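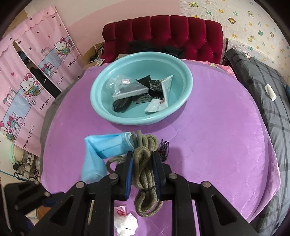
Sabina Charvát wrote in to say that her exported trade history never matches the wallet balance, and that the gap grows every time she moves coins between accounts. Her file for the year had 2,526 rows and ended up short by a small amount of almost every coin she held.

The usual cause is transfers entered as sales, or network fees left out. The steps below reconcile one wallet against one exchange export. Repeat them for each further wallet.

What you need

A full export from the exchange in CSV format, covering the account from the day it was opened. A one-year export will not work, as the opening balance is missing from it.
The public address of the wallet.
A spreadsheet program.

Step 1. Set one time zone

Exchange exports often use UTC, while wallet software may use the clock of your computer. Convert every row to UTC before doing anything else. A deposit made at 11 p.m. local time can otherwise land on the wrong day, and at year end in the wrong tax year.

Step 2. Build the columns

Use these headings: date, type, coin in, amount in, coin out, amount out, fee coin, fee amount, transaction ID. Leave unused cells blank. Do not enter a zero, or the check in Step 5 will count the row as complete.

Step 3. Match the transfers

Sort by transaction ID. A withdrawal from the exchange and the deposit to your wallet share the same ID. Mark both rows "transfer". The amount that arrives may be lower than the amount taken from the account; enter the difference as a fee on the withdrawal row.

In Sabina's file 194 rows were transfers, and 14 of them had been imported as sales — each one created a gain that did not exist.

Step 4. Add the missing fees

Look up the wallet address in a block explorer and copy the fee for every outgoing transaction. Failed transactions also cost a fee on some networks. Enter these as a row of their own with type "fee" and no amount in or out.

Step 5. Check the running balance

For each coin, add all amounts in, then subtract all amounts out and all fees paid in that coin. Compare the result with the wallet and exchange balances combined. If the total goes below zero at any date, a purchase or deposit before that date is missing. Go back to the first negative row and work from there.

Differences in the last decimal place come from rounding in the export and can be left alone. Anything larger should be traced.

Step 6. Save a locked copy

Save the finished sheet as read-only and keep the original CSV files next to it. Make later corrections in a new version, with a note of the rows changed.

Whether a fee can be deducted depends on local rules. Check this before you file.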